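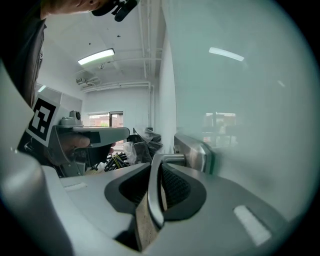
Customers ring us with the wrong part number and a drawing on the back of an envelope, says Nomvula Tshabalala, and the adviser who asks the right questions will keep them for years.

Technical Sales Adviser, Seals and Rubber Mouldings

Cemell supplies industrial seals, gaskets and moulded rubber parts to manufacturers and maintenance firms. Applications are invited for a full-time, permanent post at the Zostcombe trade counter. The counter holds 1000 stock lines and serves 251 account customers.

The postholder will advise customers by telephone and in person, prepare quotations, and pass enquiries for special mouldings to the works at Zilholm. 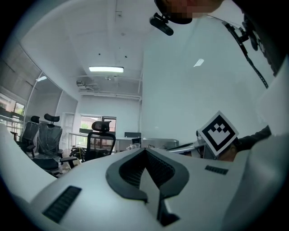 Applicants must be able to identify a part and record its features accurately for the works. Training will be given on rubber grades, hardness and tolerances. A clear written account matters as much as a measurement. Some previous experience in engineering supply, stores or a workshop is required. Formal qualifications are welcome but are not essential.

The postholder will report to the Counter Manager and will be expected to visit customer premises from time to time. A full driving licence is therefore necessary. 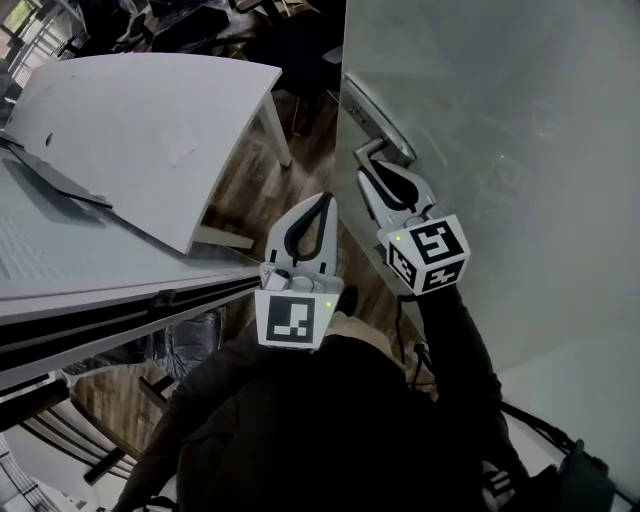
Gripper fingers closing on a lever door handle.

Terms of employment include a company pension and a probationary period of 9 months. Working hours and salary will be set out in the information pack, which may be requested from the Zostcombe office.

Applicants should send a covering letter and the names of two referees. Interviews will be held at Zostcombe, and travel costs will be met on production of receipts.

Recent items
Stores Assistant, Zilholm
Valentini gasket range: revised order codes
Trade counter opening hours
Apprenticeships: 11 places available

Last updated: 25th June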